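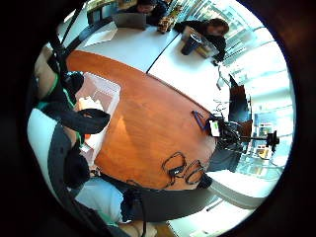
4.2 Sharing the table: laptops, cables and small items

The meeting table at the Corkard site was the most heavily used of the work surfaces in the study. It has two finishes, an orange-brown wooden section and a white section, which meet along a curved seam. Staff did not treat the seam as a boundary when asked about it directly, but in the diaries they often used it to say where something was ("on the wood", "on the white bit"). We have kept their terms.

Laptops tended to stay at the far side, where two people could sit with their screens open and still have space between them. That space was commonly used for things that belonged to neither person, such as packets, and drinks were put down close to the laptop. Paper was left at an angle on the white section and was seldom squared up with the edge.

Cables were the most frequent complaint. The diaries from the Corkard and Oline sites contain 2647 entries in all, of which around 600 mention a cable or an adapter. Coiling a cable was reported as tidying, even when the coil stayed on the table. Several respondents wrote that a coiled cable was "put away" while it was still within reach of the person sitting nearest. Pens were treated in much the same way and had no agreed place.

Containers were handled differently from loose items. An open container was taken to be in use for as long as someone sat beside it, and other people worked round it. Clear plastic ones drew fewer queries than opaque ones, as the contents could be checked from a chair (Figure 3).
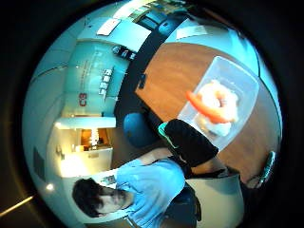
Figure 3. Clear container on the wooden tabletop, with an orange item lying across paler ones.

At Oline, 19 of the diary entries record a container being moved by someone who had not put it there. The Corkard diaries record none, though the form used at that site before January had no separate line for moved items, so the two sites should be compared with care. The storage trays supplied by Drutov are dealt with in Section 4.3.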